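December 23, 2022
Notebook, table side. Gerardo Benedetti, writing with a pen that is on its way out.

Last working day before the break, so naturally the subject is tape. The gray patch on the left of the table has been relaid again. It is overlapping strips of duct tape, as before, and the ends are as ragged as before, because the good scissors went to Ostunness and have decided to stay there. I tore everything by hand. Anyone who wants a straight edge is welcome to come in and make one.

The gray patch is where loose things start the day. The black patch is where the trowel goes when it is off duty. The basket lives between them, parallel to the front edge, and please keep it parallel. On Tuesday I found it at a jaunty angle and lost half a morning to wondering what else had moved.

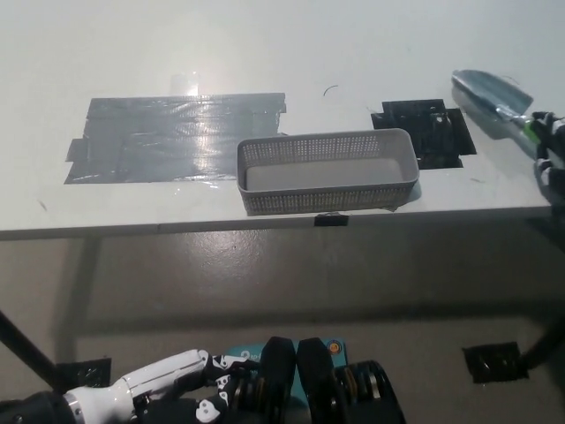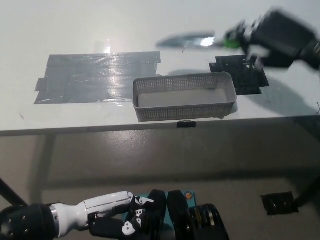
Gray basket, gray tape, black tape. We are a colorful shop.

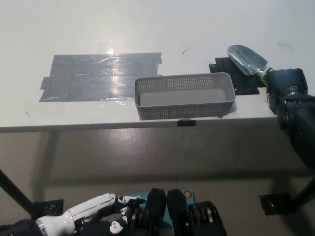
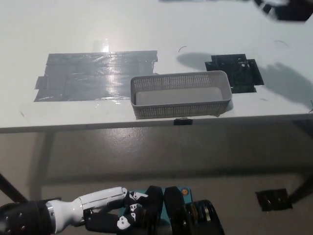 Other business. The Bretov order is in, minus the one thing we ordered it for. They sent 26 hand rakes and a very warm letter. I have written back, less warmly. The planting forks are now promised by Abou Jaoude, who quoted 582 for the lot, delivery extra, and would not budge on the delivery.

Glare on the gray tape is still bad. Ineo suggested matte tape, and then suggested that Ineo sells matte tape. I'd sooner try turning off one overhead light first. Did not get to it today.

Leave the clip on the front edge alone. It marks where the basket gets centered and it took me 3 tries to get right. It is not a spare clip. If you need a clip there is a box in the second drawer that says 1000 on the lid and has been lying about it for years.

For after the break:
scissors, ours, back
wipe down the white top, it has picked up marks
ask Bretov what one does with 26 rakes
new pen

Heating goes down to low at four. Coat is on already.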